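How to Set Up a Shell-Handling Demonstration for an Open Day

Posted by the Flenen applications desk, Mar 21, 2019

These steps cover a walk-up demonstration in which a two-armed humanoid moves molded plastic shells between a bin and a table. They assume the robot is already commissioned and that the operator has run the handling routine before. The procedure was written for our open day at the Jendodora hall and has been revised for the June visit to Ambrosio.

1. Lay out the station

Put the table against a wall or partition so that visitors can approach from one side only. Mark the visitor line on the floor with tape, 3 meters from the nearest point the arms can reach. Measure from the fingertips with both arms fully extended, then add the margin. Do not measure from the base.

Use a table with a plain, single-color top. Black shells on a dark or patterned surface gave us poor edge detection under hall lighting. If the venue supplies its own furniture, ask for a photo of it a week ahead.

2. Prepare the parts

Load no more than 4 shells per cycle. Wipe each one with a dry cloth before the first session and again at midday. Fingerprints and dust change how the surface reflects, and the grasp planner will sometimes reject a shell that it accepted an hour earlier.

Discard any shell with a cracked rim. Thin walls flex when the fingers close, and a crack will travel.

3. Set the grip

Load the Brurna hand profile and set the force limit to the lowest value that holds a shell without slip. Start at 9 newtons. Raise the limit one newton at a time, lifting the shell a few inches after each change and holding it there. Stop at the first value that holds for ten seconds.

Check each hand separately. The two hands wear at different rates and rarely end up on the same setting.

4. Run the cycle

Start with the arms in the rest pose and the bin within reach of both hands. Run the first cycle at quarter speed. Watch the cables at the wrists through the full range of motion; a loose loop can catch on the rim of a bin or the edge of a table. 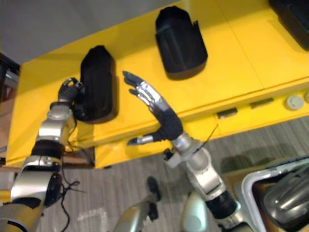
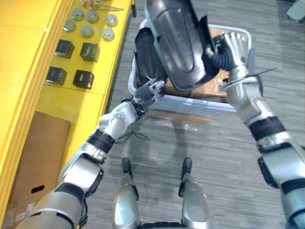

If the planner stalls, pause the cycle and wait for both arms to report stopped before stepping over the line. Reposition the part by hand, step back, and resume from the last completed step. Restarting from zero takes longer and clears the cycle log.

Go to half speed once three cycles in a row finish without a stop. We do not run faster than that with visitors present. Full speed looks better on video, but people at the back cannot follow what the hands are doing.

5. Talk visitors through it

Keep the spoken part short. State the task, name the part being moved, and say what the operator is able to override. Most questions concern dropped parts. Answer with the number from your own log. Ours held nearly 500 completed cycles when this page was last revised.

Have one person on the stop button and a different person talking. The person on the button does not answer questions.

6. Close down

Return both arms to the rest pose and release any part still held. Save the cycle log under the venue name and session number. Power off the hands before the arms, and the arms before the controller. Leave the floor tape in place if there is a second day, but measure the line again in the morning before admitting anyone.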